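Care of Table Linens and Everyday Dinnerware
Household Information Sheet, Zakville Home Extension Office
Prepared by Ruxandra Cozma

The Zakville Home Extension Office receives regular questions from residents on the washing, storage and repair of items used at the table. The guidance below replaces the earlier sheet on cloth napkins and has been extended to cover placemats, glazed plates and flatware. It applies to goods in ordinary daily use. Antique or valuable pieces should be taken to a qualified conservator.

Sorting before washing

Cotton and cotton-blend placemats should be washed separately from bath towels, which shed lint and hold water longer. Dark and light items may be washed together only after each has been through several washes without loss of dye. To test a new item, dampen a corner and press it between two sheets of white paper towel for ten minutes. Any color on the paper means that the item should be washed alone in cold water.

Crumbs should be shaken out of doors. Wax is removed before washing: place the item in a plastic bag in the freezer for an hour, then lift the hardened wax with the edge of a spoon. A knife should not be used on woven cloth.

Stains

Treat stains on the day they occur. Oil and butter respond to a small amount of dish soap worked in with the fingers and left for fifteen minutes. Tomato sauce should be rinsed from the back of the cloth under cold running water. Tea and coffee may be soaked in a solution of 80 milliliters of white vinegar in 1000 milliliters of cool water, then rinsed well. Vinegar must never be combined with chlorine bleach, as the two produce a harmful gas.

Egg and milk require cold water only. Hot water sets them. Red wine may be blotted with a clean cloth and covered with salt until the item can be rinsed.

Do not place a stained item in the dryer. If a mark remains after washing, repeat the treatment while the cloth is still damp.

Fading and drying

Checks and plaids lose color unevenly when they are left in direct sun, and a placemat kept on the same side of a table by a window will show this within a year or two. Placemats in regular use should be turned and rotated weekly. Dry them flat or on a line in the shade, pulling the edges straight by hand while damp. Iron on the reverse side, working from the center outward. Starch is optional and should be washed out before long storage, as it attracts insects.

Patterned plates on a checked cloth are a common choice for informal meals, and both will keep their appearance longer with the care described on this sheet. 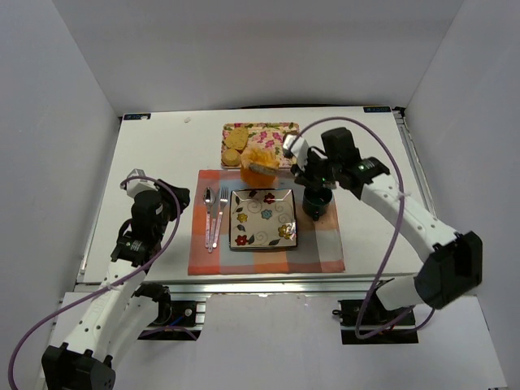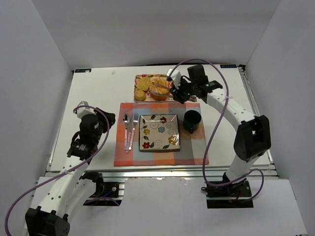

Floral plate with a dark rim on a faded checked placemat

Glazed and decorated plates

Before placing decorated plates in a dishwasher, check the underside for the maker's instructions. Where no mark is present, wash by hand in warm water with a mild liquid soap. Painted or printed decoration applied over the glaze can be worn away by strong detergent. Metallic trim of any kind should be kept out of the microwave.

Square plates need particular attention at the corners, which chip more readily than a round rim. Lay a folded dish towel in the bottom of the sink and wash one plate at a time. Stack no more than eight, with a paper napkin or a circle of felt between each. A plate taken from a cold cupboard should be warmed gradually before hot food is placed on it.

Gray marks left by knives and forks are usually metal deposits on the surface of the glaze. A paste of baking soda and water, applied with a soft cloth, will lift most of them. Scouring pads are not recommended. A plate with a crack that can be felt with a fingernail should no longer be used for food.

Flatware

Rinse flatware promptly after contact with salt, mustard or vinegar dressing, all of which may pit the surface. Stainless steel and silver plate should not share a dishwasher basket. Dry by hand to prevent water spots, paying attention to the spaces between fork tines. Drawers lined with felt should be emptied and vacuumed twice a year.

Storage

Store clean placemats flat in a drawer or rolled around a cardboard tube covered with acid-free tissue. Folding along the same line each time weakens the threads. Cedar blocks may be placed nearby but should not touch the cloth. Cupboards on an outside wall should be checked for damp in December and again in early spring.

Further assistance

Printed copies of this sheet are available at the Zakville office, Room 101, and at the Illov branch library. Residents may bring one stained item for advice on Tuesday mornings. Items cannot be left overnight. Related guidance on cast iron and wooden boards is given in Sheet 237, available at the same locations.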